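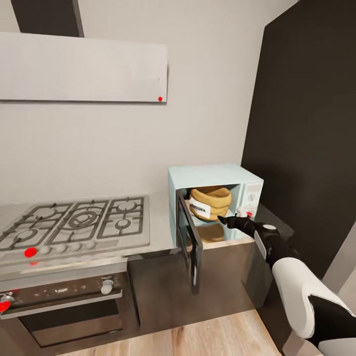

Carola Lindemann wants to know why the recipe book is still in pieces when we told the fund it would be at the printer by March. Fair question, and she's asked it nicely twice now, so let me catch everyone up.

The short version is that we found more than we planned for. Bestport families have been handing over church supper booklets, index cards, even a ledger from 1860 with a molasses bread recipe squeezed in between feed prices. I had budgeted for 100 recipes and we have 200 typed up, and I still haven't opened the box Ignacio Rivas left on my porch. (Thank you, Ignacio! I think.)

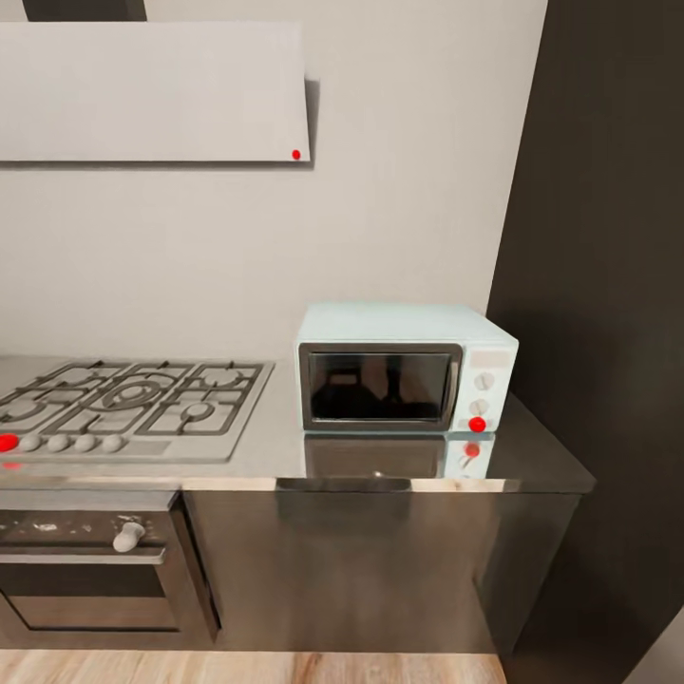

Typing was the easy part. Old recipes say things like "butter the size of an egg" and "bake till done," so Yolanda Esteban and I have been cooking them one at a time and writing down real amounts. Her fish chowder is ready to go. The vinegar pie is not – three tries and it still won't set, and I'd like to keep it in if you'll give me a bit longer.

Money is fine. We've spent most of the grocery line and hardly touched the scanning line, and I'd like to move some across. Marcelino Sotomayor has the Gronberg section laid out and it looks lovely, though the index is a mess and that's my fault.

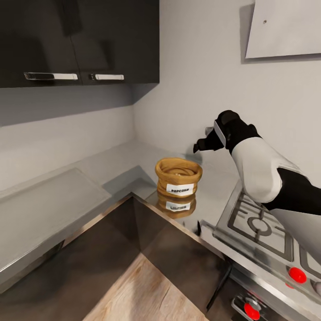
Kitchen corner, with a popcorn bag on the counter

Still to do: the Caron desserts, the index, and the foreword, which Teodoro keeps promising me for Friday.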